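4.2 Faucet tasks with the Wulesance kit

The Wulesance starter kit is sold as a complete manipulation package: gripper, wrist camera, mounting plate, and a pretrained policy the brochure calls "kitchen-ready." We took the brochure at its word and went to the kitchen. The policy was given 195 attempts at a single-lever faucet, with no fine-tuning and no help from us beyond a certain amount of sighing. It completed 175 of them. Of the rest, 19 ended with the fingers closing on air beside the lever, and one ended with an emergency stop, which we count as a failure although the vendor's scoring script does not.

Most of the misses share a cause. The policy was happy with matte objects in our earlier tests, but polished chrome seems to strike it as a personal insult. Figure 6 gives the wrist view in the approach phase, with the lever between the two fingers and the brushed basin and drain strainer beyond it.

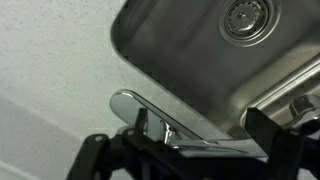
Figure 6. Wrist-camera view during approach to the lever. The faucet and its lever are chrome, with bright highlights; the basin has a duller, brushed finish.

Onyekachi Usman, reading a draft of this section, objected that a faucet is too kind a test, as the lever is bolted down and can be shoved from a sloppy angle with no harm done. Try a loose jar lid, the note went on, and see how much of the success rate survives.

We accept the point. A fixed lever forgives a great deal, and some of our successes were, on review of the logs, closer to nudges than grasps. The kit's manual makes no distinction between the two – it makes few distinctions of any kind – so we scored both as completed. Jar lids are left to Section 5, where the kit fares worse and the manual is quoted at greater length.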